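The 66 Percent Problem

The claim came round again in February, this time in a farm newsletter: seed soaked in the Rukanham solution sprouts faster, roots deeper and yields up to 66 percent more than plain seed. I have been reading claims like it for most of my working life, and I would like to explain why I don't believe this one.

Start with where the number comes from. The Rukanham method was tried at two sites, Clekard and Sison, and the report lists 1,049 treated plants. That sounds like plenty. But the treated plants at Clekard all stood in one strip, and the untreated ones stood in another strip downhill, where the soil is heavier and drains badly. If the uphill strip did better, was it the soak or the hill? The report can't say, and it doesn't try. In a trial like that you don't have 1,049 tests of the method. You have one strip against another strip, and the plants in each are all telling you the same thing about the ground they stand in.

Sison was set up better. The plots were mixed across the field, and the people weighing the crop did not know which was which. The difference there was too small to tell from chance. You will find this on page 600-something of the supporting papers, and you will not find it in the newsletter.

Supporters answer that Sison had a dry spring. Fine. But the same people said before planting that the soak would matter most in a dry spring. A theory that is proved by a wet year and excused by a dry one has stopped being a theory about seeds.
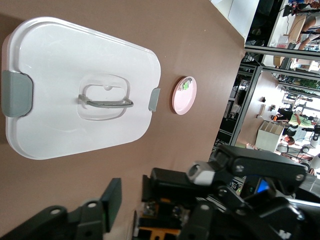 A latched storage container with a handle set into its lid.

None of this means soaking seed is nonsense. Gardeners have soaked peas overnight for generations, and there is decent work showing that some seeds come up sooner for it. Coming up sooner is a long way from a bigger harvest, though, and it is a very long way from the other Rukanham claim – that the seed saved from treated plants will carry the benefit into the next year without any treatment at all.

That second claim is where my patience runs out. It asks us to accept that a night in a bucket changes what a plant passes on, in a steady and useful direction, every time. Effects that reach across a generation have been reported in plants, and they tend to be small, patchy and hard to repeat. If the Rukanham people have something stronger, it would be worth far more than a newsletter item. They should want the toughest test they can get.

The growers at Nadard offered them one last year: mixed plots, coded bags, results published whichever way they fell. The offer was turned down on the grounds that the method needs "experienced hands." I have heard that before too. Water and seed don't know whose hands they are in.

Until somebody takes up the Nadard offer, I will keep soaking my peas and buying my seed the usual way.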